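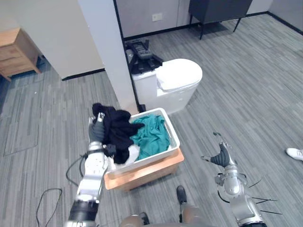
**Ticket 3168**
**Opened:** June 11, 2022
**Site:** Fesarport, furnished display floor
**Category:** Laundry handling / floor care
**Status:** Open

**Reported issue**

Clothing placed in the white plastic basket next to the toilet does not remain inside the rim. Dark garments hang over the side and are liable to slip to the floor. The basket rests on a low wooden stand and sits at a tilt.

**Log entry 1**

The stand was checked on the carpet and found level. The tilt was attributed to the basket base, which does not match the top of the stand. Staff were instructed to place heavier items at the bottom and to fold long garments before adding them.

**Log entry 2**

A replacement basket was requested from Plaltano under part number 118. The supplier confirmed a delivery time of 4 weeks. The current basket is to remain in service until then.
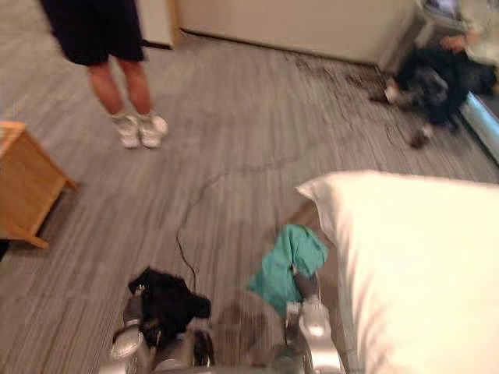 **Log entry 3**

A related request was received concerning the gray carpet. Loose dark debris is to be vacuumed along the base of the off-white cabinet or wall section before any laundry is sorted on the floor. Cables crossing the carpet must be lifted clear first. Wet cleaning is not authorized under the Skoltar maintenance agreement.

**Pending**

- Receipt of the replacement basket
- Confirmation that the carpet has been vacuumed
- Review of the stand dimensions at the October inspection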